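Planner numbers and what they leave out

Tue 25 February

I've now spent two weeks with the new release of Givuvero, the planning layer we run at Hirnstead, and I'm still not sold. The release notes claim 2,055 simulated pick-and-place runs with 29 failures. Fine. I'd love to know how many of those had a cable in them.

My worry is simple. The planner treats every object as one solid lump with a pose. Give it a mug and it looks clever. Give it a mouse and it plans for the body and forgets the lead, which then gets a vote on where the body ends up. You can pad the collision shape to cover the cord, and Pridovden's write-up suggests doing just that, but then half the table is off limits and the planner gives up after 400 ms with "no valid path". I raised the timeout. It gave up more slowly.

Perception has its own troubles. Clear film on a white top is a rotten thing to ask of a depth sensor, and the Kwok filter (on by default, for reasons I can't find written down) smooths over the gaps and reports a nice flat surface with high confidence. I'd take an honest hole in the cloud over that any day. I turned it off in January and the confidence scores dropped, which people took as a fault.

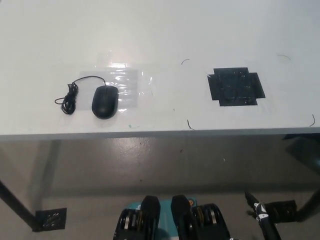
So before anyone shows me another success rate, I want the test set published with it, along with the scoring rule. Does "placed" mean inside the corner marks, or touching them? Does the cord count? The script in our repo checks the centre of the bounding box and nothing else - a very generous way to mark your own homework.

I'm keeping the old planner on a branch for now. The config for both is in the usual folder, and the new one still needs the timeout set by hand.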